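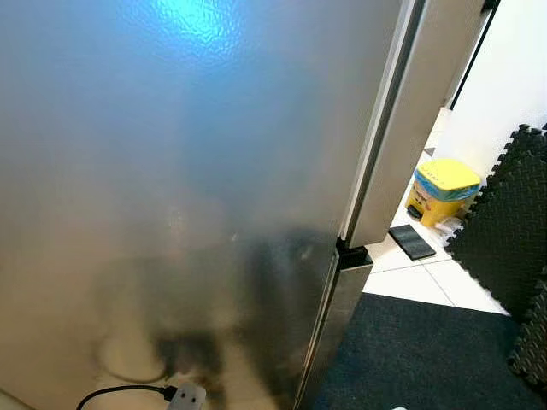
Okay, hi everyone, can you hear me in the back? Good. I'm going to talk about cleaning behind and around the big stuff in a kitchen, the bits we all pretend aren't there.

(Wait for people to sit down.)

I started keeping a list when I moved into the place on Ginitz Street. First September there, I pulled the fridge out and found 70 cents, a birthday candle and a magnet from Toten, where I've never been! So now I do it twice a year, and I put it on the calendar like the dentist.

Textured doors next. I love mine and I hate mine. Pebbled finishes hide fingerprints from across the room, then you get up close with a light on it and there's a whole greasy weather map. Warm water, a drop of dish soap, soft cloth, small circles. Brushed steel is different, you go with the grain, top to bottom.

Cords! Unplug before you wipe anywhere near the outlet, and hold the plug, please, don't yank the cord. Idris Cadwaladr is going to tell you more on cords after the break, so I'll leave him something to say.

(Skip if we're past 2:30.) Floors. White tile, gray grout, an old toothbrush and a podcast. Move the trash can first and wipe under its foot too, there's always a ring.

Handouts are by the door, the Bakgate ones have the supply list on the back. Questions now, or grab me at the coffee table.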